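Who looks after the hand that teaches the robot?

Janevski sells its work cell as something that needs almost no upkeep. I have heard that before, usually from people who leave before the first fault. So I went to Prumuvberg in February to watch the upkeep.

The cell is a table between two rails, and a pair of black handheld grippers. A person works them, and the recorded movements are meant to train a machine later. The brochure talks about the machine. The staff talk about cables.

Every 140 runs the fingers are checked for play and the joints wiped down. At 800 the cables are changed, worn or not. A spare pair costs 1,390 euros, a figure missing from the brochure. The check I watched was simple enough - pinch a thin panel from both sides, lift it just clear of the table, hold it. If one gripper pulls harder than the other, the panel tilts and the screws come out again.
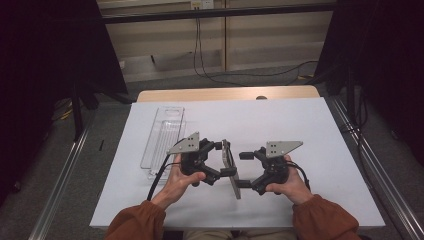
What the log leaves out

Gellisness, which runs the cell, let me read its service log. Screws and cables are all there. Time spent waiting for parts is not, and staff put the last delay at 2 weeks. Janevski says a new log is coming. I asked when, and got another brochure.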